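Home | Forum | Storage & Tidying | Log in

Keys on a white table stand?

Keys end up all over my white table. Would a single upright stand hold a full ring, or will it tip?

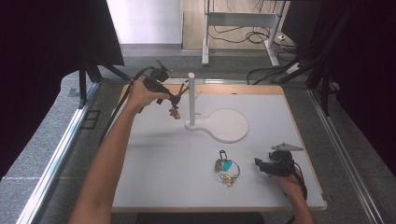 Key ring with the teal tag, next to the white stand.

2 comments

Nyitrai
Depends on the base. Mine is wide and flat and holds 7 keys fine. Put the ring over the pole and let it drop — don't balance it on top.

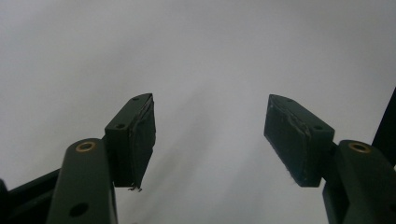
Felt dots under the base help if it slides. Check the ring fits over the pole before you buy.

Sodell
just use a bowl

Shares: 3
Last updated 19 August 2021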